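In Praise of the Bare Table

January 30, 2021

I own too much stuff, and most of it ends up on my dining table. Mail, chargers, half a puzzle, a jar of screws I swear belong to something. Last April I got fed up, shoved the whole mess into boxes and told myself I'd put back only what I missed. I have been thinking about that table ever since, probably more than a grown person should.

My argument is simple. We treat a flat surface as storage, and we'd all be happier if we treated it as a place to do one thing at a time. I know that sounds like something off a poster at the dentist. Stick with me.

When I rented my first place, a 645 square foot apartment in Skendenari, I had one table and it did everything. I ate there, paid bills there, fixed a toaster there once (badly). Because there was only the one, I had to clear it between jobs, and the clearing was the good part! You finished a thing and then you put it away and you were done with it. Now I have a bigger house and five surfaces, and every one of them is holding a job I quit halfway through.
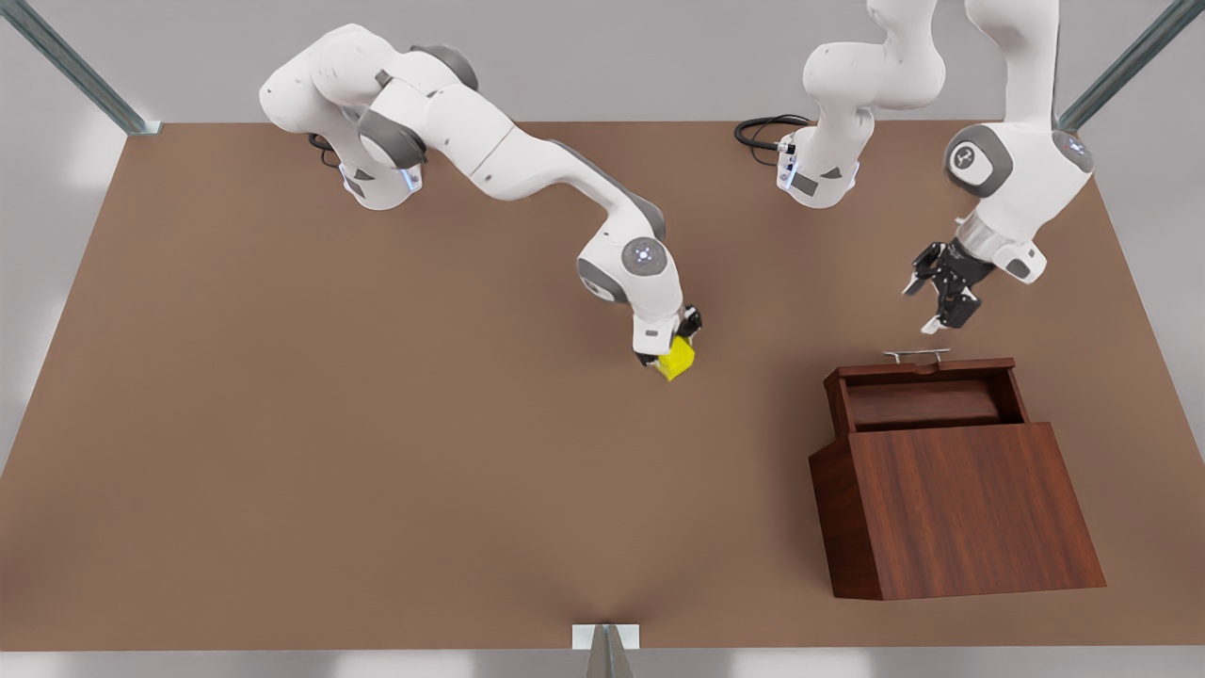

Of course the stores would love to sell you a way out. I spent a whole evening on the Skultico site looking at desk organizers, and by the end I had a cart full of little trays to hold the things I didn't want to see. There was a bamboo one with 13 compartments. What would I even put in the thirteenth? More screws, I guess. I closed the tab, feeling pretty proud of myself, and then opened it again the next morning – so I'm not writing this from any great height.

The other side has a point, and I should be fair to it. Some people think better in a pile. I worked for a while at Kadarov, a small print shop, and the best desk in the building looked like a recycling truck had tipped over on it. Ask for any invoice and it was in your hand before you finished the sentence. If that's how your head works, leave your pile alone and ignore me.

But I don't think that's most of us. I think most of us have a pile because we never decided anything about it. 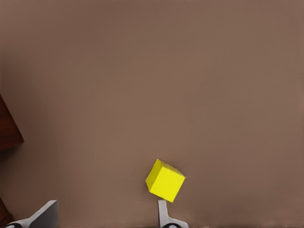

So what I do now is boring. Before bed I clear the table, all the way down. It takes me longer than it should, because I stop to read the catalogs. Some nights I skip it, and the mail from Acharya Dental is back by breakfast, along with a sock.

I've had three of those boxes in the garage since spring. I opened one last week looking for tape and found a phone case for a phone I no longer have. The tape wasn't in there, so I bought more, and it's sitting on the kitchen counter, which I'm not ready to talk about yet.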